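Terry towel

A terry towel (also terry cloth towel, or in some countries frotté towel) is a towel made from a woven cotton fabric with uncut loops of yarn standing up from one or both faces. The loops increase the surface of the cloth, so that it takes up more water than a flat cloth of the same size. Terry towels are used for drying the body, hair and hands, and in many homes also for covering furniture and lining baskets.

Structure

Terry is woven with two sets of lengthwise threads. The first set, called the ground warp, is held tight and gives the cloth its strength. The second set, the pile warp, is kept slack. When the crosswise threads are pushed forward together, the slack threads rise and form the loops. If the loops are cut afterwards, the fabric is called velour terry, which is softer to touch but slower to absorb water.

The loops can be seen on a plain white towel without any magnification, above all where the cloth is folded and the surface turns towards the light. 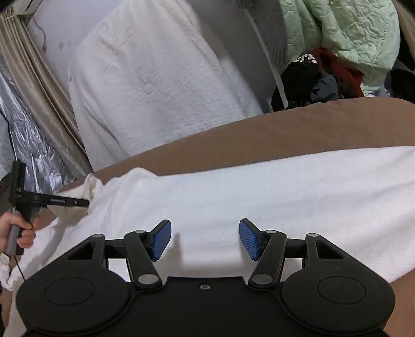 White terry towel on a brown upholstered surface, with folds at the left.

A towel of this kind does not lie completely flat by itself. The pile has some spring, and the cloth gathers into rounded folds instead of sharp creases. For this reason terry is seldom ironed. Ironing presses the loops down and makes the towel less absorbent.

Care in the home

Washing

New towels are usually washed once before use, because many of them leave the factory with a finish that makes them smooth but repels water. White cotton terry can in general be washed warm, and the label gives the highest temperature allowed. Fabric softener leaves a thin coating on the loops and is best used seldom or not at all. A heavy towel holds much water, and the machine should not be filled to the top.

Household writers do not agree on how often a bath towel should be changed. Catrin Rosser, in her handbook Linen at Wavstead, proposes a wash after every third or fourth use, and earlier in damp weather. The same book describes the linen room of the Wavstead guest house, where 126 towels were kept in use and 20 more were held in reserve — a proportion which she considered too low for the month of March, when the drying was slow.

Drying

Terry dries slowly compared with sheets, as the pile keeps the water. Shaking the wet towel before hanging lifts the loops again. The towel should hang from its short side, opened to its full width, with free air on both faces. Where a towel is doubled over a thin rail, the two layers touch and the inner part stays damp for longest.

Indoors, towels are often dried in the same room as bed linen and other large cloths. These have different needs. A sheet is light and may hang in loose folds without harm, while a towel in folds may begin to smell before it is dry.

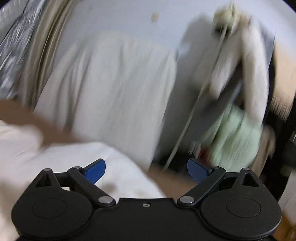
It is therefore advised to give towels the place with the best movement of air, and to leave the corners and the space near walls to the thinner cloths. A window opened a little is more useful than a high room temperature.

Folding and storage

The towel must be fully dry before it is put away. The most common method is to fold it in three along its length and afterwards in half, so that the edges are inside and the shelf shows only the rounded fold. Yolotzin Orozco, who wrote on small flats, prefers rolling, and gives a width of 33 cm as enough for a shelf of rolled hand towels. Rolling takes more height, but a single towel can be taken out while the others stay in place.

Use on furniture

A towel spread over a cushion, sofa or mattress protects the cover from moisture, hair and skin oil. White terry is often chosen because it can be washed warm and does not give colour to the cloth under it. The looped back grips a matte fabric fairly well, but it slides on leather. On a brown or other dark cover, white lint from a new towel may be visible, and two or three washes normally reduce this.

Common faults

Pulled loops are caused by zips, rings and the claws of animals. A pulled loop should be cut with scissors at the level of the pile and never drawn out, as drawing it makes a bare line in the cloth. Stiffness comes mostly from hard water or from too much detergent, and an extra rinse is the usual remedy.

See also

Bath sheet
Clothes airer
Comforter
Velour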